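Cellules à deux bras : ce que l'on écrit avant de mettre sous tension

Entretien publié le 23/07/2021

Les règles internes de Pludarano pour les petites cellules bimanuelles tiennent en 11 pages. Le responsable de leur rédaction, qui a travaillé auparavant à l'intégration chez Ernix, préfère parler de « consignes d'exploitation ». Le mot norme, dit-il, est réservé aux textes opposables. « Nous lisons l'ISO 10218 et l'ISO/TS 15066, puis nous écrivons ce que l'opérateur doit faire à son poste. Ce sont deux niveaux différents. »

Le premier chapitre porte sur le volume partagé. Deux bras montés sur un même rail, face au même plan de travail, peuvent s'atteindre l'un l'autre. La consigne impose de définir pour chaque bras une zone propre et, entre les deux, une zone commune à vitesse réduite. « En zone commune, la limite est de 100 mm/s pendant la mise au point. On ne la relève qu'après une série de cycles sans arrêt intempestif, et la modification est signée. »

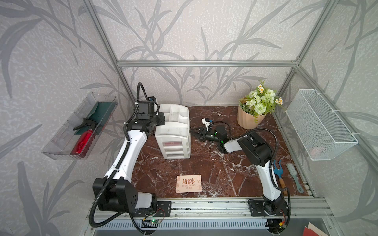 Le câblage occupe le deuxième chapitre, le plus long. Une gaine qui forme une boucle au poignet doit garder du mou dans toutes les postures, sans pouvoir accrocher un objet posé sur la table. Le contrôle se fait bras par bras, à vitesse lente, jusqu'aux butées logicielles. « Un câble trop court se voit tout de suite. Un câble trop long passe le contrôle et se prend dans un montant trois semaines plus tard. » La version d'octobre a ajouté un point sur les cartes électroniques voisines des embases : connecteurs verrouillés, fils repérés, aucun raccord tenu par la seule gravité.

Sur les objets à manipuler, la position est moins tranchée. Le site de Ndung'u demandait une liste fermée. Pludarano a retenu une liste ouverte, assortie de critères : pas de liquide sous pression, pas de lame, pas de pièce dont la masse dépasse la charge admise par la pince. Les articles courants, boîtes, cartes imprimées, bacs en plastique, sont acceptés sans fiche individuelle.

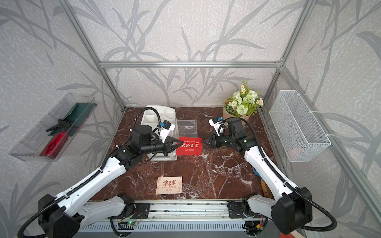
« La préhension d'un objet mince à deux pinces est le cas que nous avons le plus discuté », poursuit-il. Si les deux doigts se ferment avec un léger décalage, l'effort passe par l'objet et remonte dans les poignets. La consigne fixe donc un seuil d'effort par pince, réglé à 10 N pour le papier et le carton, et un ordre de relâchement : le bras suiveur s'ouvre d'abord, le bras meneur ensuite. L'arrêt d'urgence ne doit pas ouvrir les pinces – la charge reste tenue jusqu'à l'acquittement.

Reste la question des caméras de poignet. Leur étalonnage est vérifié à chaque changement de doigts et après tout contact non prévu avec la table. Le fichier de relevés du projet Rirnura contient quelque 77 vérifications, et l'équipe s'en est servie pour fixer l'écart toléré. Un support desserré produit une dérive lente, que le programme compense un temps avant de manquer sa prise.

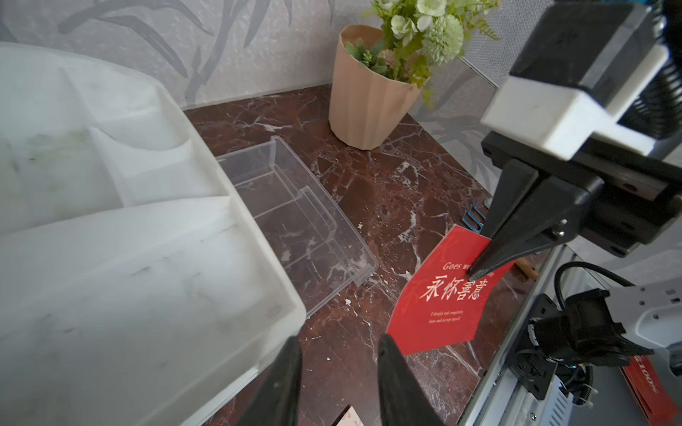
Vue au poignet : plateau, bac à tiroirs et carte rouge au contact d'un doigt de pince.

Le dernier chapitre traite de la remise en service. Deux personnes sont requises, l'une au pupitre, l'autre à l'arrêt d'urgence, et aucune main n'entre dans la cellule tant que les variateurs sont alimentés. Une révision est prévue en fin d'année. Elle portera sur les rails communs, pour lesquels la consigne actuelle ne prescrit aucun couple de serrage.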